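Mutden publishes comparison of hand-held gripper fingers for demonstration recording

Grarngate, September 2024

Mutden has released the results of a bench and field comparison of two finger designs for its hand-held recording gripper. The test set out to establish which design copes better with thin, flexible items such as cards, booklets and folded paper, where users had reported dropped and creased objects.

The two designs are named Drerka and Ospina. Drerka is a flat finger with a cut-out behind the contact face, which lets the tip bend slightly under load. Ospina is a solid finger with a ribbed pad. Both fit the same body and use the same trigger, so no change to the tracking setup was needed between runs.

Each design was used for 300 picks, split evenly between a test bench and furnished rooms. Operators worked with one gripper in each hand. Every gripper carried a marker cube behind the fingers, and its position was recovered from video taken at head height. A pick was counted as complete when the item had been lifted, held for 3 seconds and put down without slipping.

Drerka failed on 10 picks and Ospina on 20. Most Ospina failures involved glossy covers held by a lower corner. Drerka was slower to close on stiff card, and its tips showed more wear at the end of the trial. Neither design affected how often the marker cubes were lost from view. Those losses depended on wrist angle and were most common when the operator turned a held item to face away from the body.

"The difference is real but it is limited to thin items," said Noémi Vincze of Mutden. "On boxes and bottles we would not expect users to notice it. We are keeping both fingers in the range."

Drerka fingers will be supplied as standard with new grippers. Ospina fingers remain available as a spare part. Existing users can swap fingers with the hex key supplied; the opening width must be calibrated again afterwards. The pick log and the calibration sheet can be requested from Mutden's support desk.

Two-handed recording with the marker-cube grippers, handling a booklet.

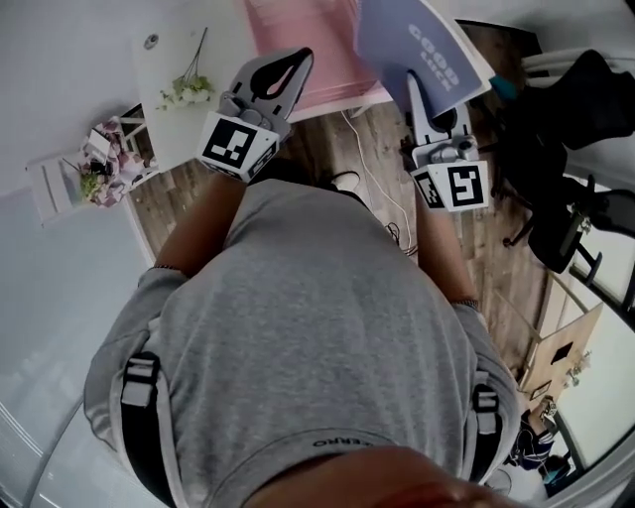

Noémi Vincze added that a further run in September will repeat the glossy-cover picks with worn fingers, as the present figures come from sets that were new at the start.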